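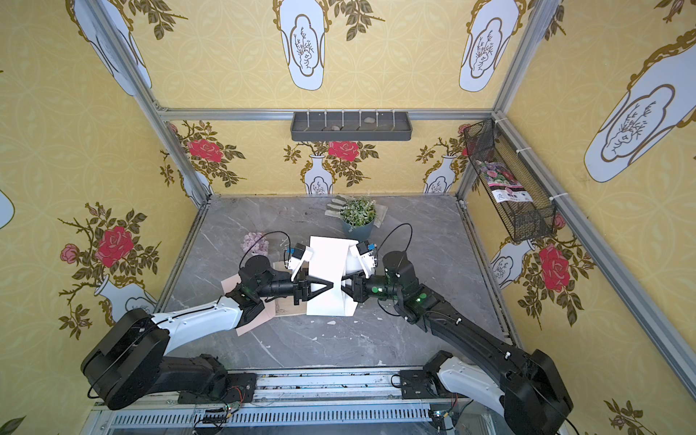
4. Loading paper and setting the guides

The Padora takes plain paper from 60 to 100 gsm in the main tray. Heavier sheets and card go in the rear slot, one at a time (see section 6).

1. Switch the printer off at the front button and wait for the light to go out.
2. Pull the main tray towards you until it stops, then lift the front edge and take it out.
3. Squeeze the green tab on the side guide and slide it outwards as far as it will go.
4. Fan the paper along both short edges and tap it level on a flat surface.
5. Place the stack in the tray, print side down. Do not go above the line marked MAX. The tray holds 300 sheets of 80 gsm paper.
6. Move the side guide in until it just touches the stack. If the paper bows, the guide is too tight.
7. Set the end stop. For A4, use the notch marked 330 – the number refers to the tray length, including the gap behind the sheet.
8. Push the tray back in until it clicks, and switch on.

Note: For long sheets, fit the Cordero tray extension first. It supports banners up to 640 mm long. Feed these singly and hold the far end level until the rollers take over.

Caution: Never pull the tray out during printing. Wait for the sheet to leave the machine.

Caution: Do not load paper that has been folded, stapled or printed on by an inkjet machine.

If the panel shows "Check size", repeat steps 6 and 7, then choose the matching size under Menu > Paper > Main tray. Press OK to save.

Filed under: Printers > Padora > Set-up guides
2 comments
Last updated: January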